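Rapport de projet -- Diffusion vidéo adaptative sur un réseau domestique chargé
Module Réseaux et multimédia
Haiyan Jin
11 octobre 2020

1. Contexte

Le projet porte sur le comportement d'un lecteur vidéo adaptatif quand la bande passante disponible varie fortement. Le sujet a été proposé par Semaan, qui édite le lecteur Postance et souhaitait comparer deux stratégies de choix du débit : l'une fondée sur le débit mesuré, l'autre sur le niveau du tampon. Les essais ont été faits en septembre dans les locaux de Westham.

Le principe du streaming adaptatif est connu. Le serveur découpe la vidéo en segments courts et propose chaque segment en plusieurs qualités. Le lecteur choisit avant chaque téléchargement. S'il vise trop haut, le tampon se vide et la lecture s'arrête. S'il vise trop bas, l'image est inutilement dégradée. Une troisième gêne est souvent oubliée dans les mesures : les changements de qualité trop fréquents, que le spectateur remarque même quand la moyenne reste bonne.

2. Contenus de test

Nous avons retenu 29 séquences, encodées en HEVC et en H.264, avec des segments de 5 secondes. Le choix des séquences compte beaucoup, car un codec ne dépense pas ses bits de la même façon sur un match de football et sur un plan fixe.

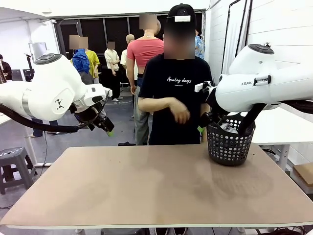
Le débit d'une séquence dépend d'abord de la quantité de mouvement et du détail des textures. Les plans filmés par une caméra fixe se compressent bien, le fond étant prédit presque entièrement d'un segment à l'autre. Un grand plateau brun clair uni comme celui de la table coûte très peu une fois la première image codée, et l'essentiel du débit disponible peut aller aux contours, par exemple ceux du câble noir ou de l'extrémité vert vif de la pince. Les aplats posent toutefois un autre problème à bas débit : les dégradés faibles se transforment en bandes visibles. Nous avons donc noté ce défaut à part, sur une échelle à 5 niveaux.

3. Banc d'essai

Le banc comprend un serveur HTTP, un routeur dont on peut limiter le débit par script et un poste client. Les variations de bande passante sont rejouées à partir de traces enregistrées, ce qui permet de soumettre les deux stratégies exactement aux mêmes conditions. Les journaux du lecteur sont traités avec Jindness, un petit outil écrit pour le projet. Il extrait les arrêts de lecture, la qualité moyenne et le nombre de changements.

Au total, 106 sessions ont été conservées. Les sessions où le routeur n'avait pas appliqué la trace jusqu'au bout ont été retirées et relancées.
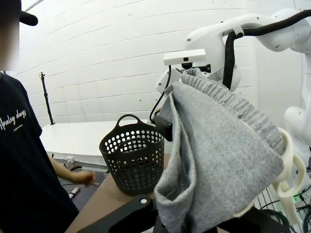 4. Résultats

La stratégie fondée sur le débit mesuré démarre plus vite en haute qualité. Elle réagit mal aux chutes brèves : l'estimation baisse, le lecteur descend de deux niveaux, puis remonte au segment suivant. Sur les traces les plus irrégulières, cet effet d'oscillation est net.

La stratégie fondée sur le tampon est plus stable et provoque moins d'arrêts. Son défaut est le début de lecture, où le tampon est vide et où la qualité reste basse plus longtemps. Le passage à HEVC améliore les deux cas, surtout sur les traces lentes -- mais le poste client chauffe davantage quand le décodage matériel est désactivé.

5. Limites et suite

Tous les essais ont été menés avec un seul client. Deux lecteurs qui partagent la même connexion se gênent mutuellement, et nos résultats ne disent rien de ce cas. La notation visuelle a aussi été faite par une seule personne. Une version mixte, qui utiliserait le débit au démarrage puis le tampon, est en cours d'écriture dans Postance. Les scripts et les traces sont fournis en annexe.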